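Grokier Photo Help > Business & Clients

How do you price a small product shoot when you've only done portraits?
posted by Hiwot Mekonnen, August 31, 2019

Hi all! I've been shooting family portraits on the side for a while (mostly in parks, mostly toddlers, mostly running away from me) and I've just been asked to do my first paid product job. A little clothing shop called Bardale wants pictures of 40 pieces for their online store. Mix of flat shots and things on hangers, no models. They asked me for a quote and I completely froze.

With families I charge one price for the session and that's it. Should I do the same here, or charge per item? I have one softbox, one speedlight and a roll of white paper. The owner mentioned 300 dollars as "what the last person charged" and I can't tell if that's normal or if she's fishing. Also, do I charge for editing separately? I'd love to keep shops like this as regulars, so I don't want to scare her off!

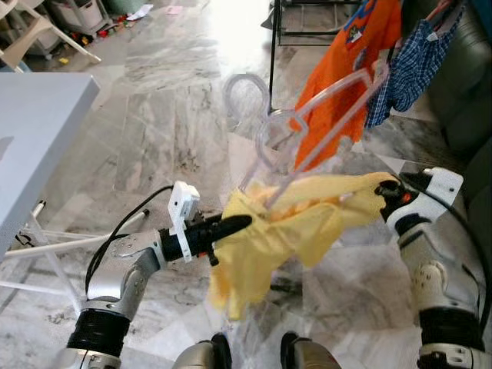
Kassa
Per item, every time. I did two clothing jobs on a flat session price and both times the shop turned up with extra bags of stuff on the day, and I was too polite to say anything. With a per item price you just add it to the bill and everybody stays friends. The other thing you're not thinking about yet is prep. Fabric eats your day. Something like that crumpled pale yellow cloth would need a good steam before I'd even pick up the camera, and you should put in writing who does the steaming. If it's you, charge for it. If it's the shop, say in the quote that clothes need to arrive pressed and ready.

As for the 300, do the math on it. For 40 pieces that's $7.50 each, and out of that you have to pull setup, shooting, editing, driving over there and your taxes. I wouldn't take it unless the editing was really light. But rates are so different from town to town that I'm not going to give you a magic number. Work out how long one piece takes you from bag to finished file, multiply, and see if you can live with what you'd be making an hour. 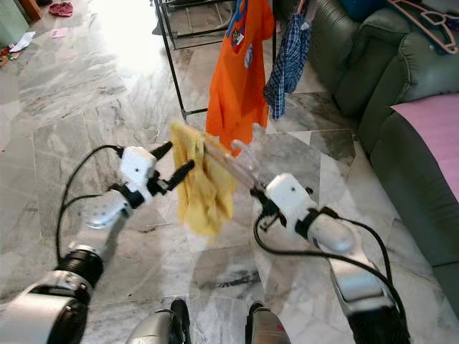

And do that test for real, don't guess. Grab five things out of your own closet, set up exactly like you would for the client, and time the whole thing including the edit. My first time I figured 5 minutes a piece and I was so wrong it hurt. Black sweaters took forever (lint!!) and white shirts on white paper were even worse until I moved them farther from the background.

Oh, and ask for half up front. I skipped that in May and I'm still waiting on a check.

Wondia
I'd just take the 300 and get the experience tbh. You can raise it next time.

Hiwot Mekonnen
Thank you both! Kassa, I did your closet test last night and it was an eye opener. The flat stuff went pretty fast once I had the camera locked down overhead, but anything on a hanger kept twisting a little and I had to keep going back to straighten it. So I think I'll do two prices, a lower one for flats and a higher one for hangers. Does that sound too complicated for a small shop?
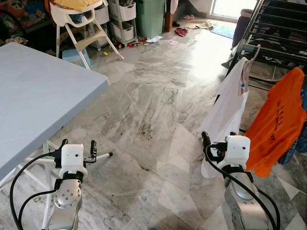
I'm also going to say that basic color correction and cropping are included, and anything fancier (removing the hanger, hollow neck shots, that kind of thing) is extra. She hasn't said which look she wants so I need to ask before I send the quote.

Kassa
Two prices is fine, shops are used to it. Put both on one page with a total at the bottom so she doesn't have to add anything up. Definitely ask about the hollow neck thing first, it doubles the editing for me. And put a limit on revisions! I allow one round, and after that it's hourly.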